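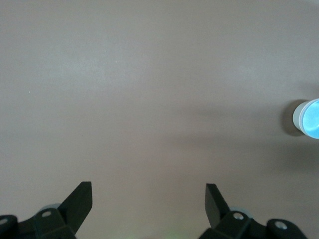 Kianoush Abbasi
Course tutor, Writing in Shared Worlds

Handout 4: Places your characters can live in
Aug 30, 2021

Hi all! These are my notes from the session, tidied up a little and with the bits I skipped put back in (we spent far too long on the dragon tax, and I regret nothing). If you missed it, read the whole thing. If you were there, the exercise at the end has changed slightly, so please look at that even if you skip the rest.

So far we've done character sheets, and you all have at least one original character ready to go. The next thing is where to put them. I read all 16 of your opening posts before class and most of them start in a tavern, a forest clearing or a castle hallway. I have nothing against taverns, my own first roleplay character practically lived in one! But I couldn't tell most of those taverns apart, and I'd like to be able to.

Start with what people do there

When I started writing Imbridge, the river town I keep using in class, I drew a map first. It took me most of a summer and I've used maybe a corner of it. What I use all the time is a short list of what people in town do all day. They fish for eels, they argue about the ferry, they repair nets, they rent rooms to pilgrims and complain about the pilgrims. Every time I need a new scene I go to that list and pick something, and off we go.

Try it with your own place. Write down five things people do there on an ordinary day, and I mean ordinary, so no festivals and no prophecies. Then check whether your character does any of them. If the answer is no, that's fine, they may be a stranger passing through, but then somebody has to notice that they're a stranger. Who? What do they say?

One of you asked if magic jobs count. Yes, of course! If half the town makes its living bottling weather, put that down. It still has to be a job, though, with early mornings and a boss.

History in small amounts

My neighboring kingdom, Hilteleck, was founded in the year 722 after a war over a bridge. I could tell you a lot about that war. I have pages. In the actual roleplay it has come up twice: once when a toll collector refused to let my character cross, and once when somebody's grandmother wouldn't sit at the same table as somebody else's grandmother. Both of those scenes worked better than any of the pages, which is a bit painful for me to report.

My rule of thumb (break it whenever you like) is that a piece of history goes into a post when it gets in someone's way or gives them something they want. The rest goes in the world notes, where the people who love that stuff can find it. I'm one of them, so please do write it!

A quick word on dates. Choose one calendar for the group and stick to it. Last May we had a group with three calendars going, and a character ended up attending her own christening. They fixed it with a time spell, but it was hard work for everyone.

Naming things

Say your names out loud. If you stumble, your readers will stumble as well. Flokine is the name of the marsh south of Imbridge, and I went through a long string of worse ones before I got there. I wanted something that sounded a bit soggy. You're allowed to pick names for silly reasons like that.

Watch the first letters too. If your hero is Maren, her sister is Marla and they both come from Marrow, I'm going to get lost by the second paragraph. Keep a running list of names by first letter. Mine has 46 entries and far too many of them begin with T, so I'm currently banned from T.

And check the group's list before you post! Two people inventing the same village with different spellings is a very common muddle, and it's much easier to sort out before anyone has burned it down.

Leave gaps for the others

With a solo story you can decide everything. In a shared world somebody else is going to walk down your street next week, and they'll want a door to open. So when you describe a place, mention something you don't explain – a shop that's closed, a family everyone avoids, a staircase going down. Don't secretly decide what it is and then get upset when someone picks differently. I've done that. It was over a staircase, and I was not gracious about it.

The other side of this is asking first. If a place has an owner in the world notes, send them a message before you change anything big. Moving a chair, buying a fish, breaking a window: go ahead. Flooding the cellar: ask.

For next time

Write one post set in a place of your own. Keep it under 38 lines so we can get through everybody's. It needs:

- your character doing something ordinary
- one piece of history that gets in the way
- one gap somebody else could use
- no taverns (sorry, just this once)

Put it in the class folder with the name of the place in the title. Then read two posts by other people and write down one question about each. Real questions please, things you'd like to know as a reader. "Where does the bread come from?" is a great question and I'll be delighted if I see it.

We're in the Hosseinzadeh room again, same time. Bring your character sheets, because we'll be swapping them for the second half and writing each other's characters into each other's towns. If you'd prefer that a particular character isn't lent out, bring a spare.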